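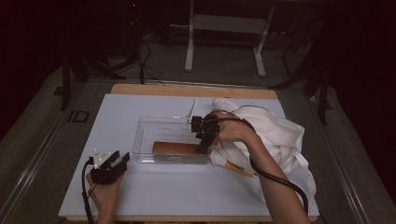
Clear box on the white table, hand gripper going in for the reddish-brown cylinder.

May 2, 2022

Spent the whole morning in the expression classes again, and I'm writing it all down while it's fresh, because I know I'll have forgotten the half of it by Wednesday. The short version is that the cast node in Wernov was emitting its type byte twice whenever the inner expression was itself a cast. So a float inside an integer inside a string came out one byte too long, and the loader (bless it) read the extra byte as a jump and went wandering off to nowhere.

Talha Kazmi was the one who spotted it. He'd been reading the generated docs for the tree header, the page that is nothing but "referenced by" lines, and noticed that addByte was called from both the cast node and its base class at line 1,873. I had looked at that page a dozen times and my eyes slid right off it. Thank you, Talha, I owe you a coffee, a proper one from downstairs!

The fix is small. The base class no longer writes anything during the emit pass, and the cast node writes its own opcode after the child has finished. I changed 4 files, and three of those were only headers. The old legal-casts table stays as it was in January, although I'd dearly love to tidy it one day, it still has the vector row in upside down compared with everything else.

Ran the Rudholm test scripts afterward. 30 scripts, all of them compile, and the bytecode matches the saved listings except for nine where the listing itself had the doubled byte baked in. I regenerated those by hand and read each one through before checking it in, which took until well past lunch.

Still open: the error text for an illegal cast gives the line of the closing parenthesis and I'd like the line of the type name. Awan has the same trouble in its own parser, so it's worth asking over there before I invent something. Also the doc build on Alico is still picking up the old header, so ignore its line numbers until I've cleared the cache.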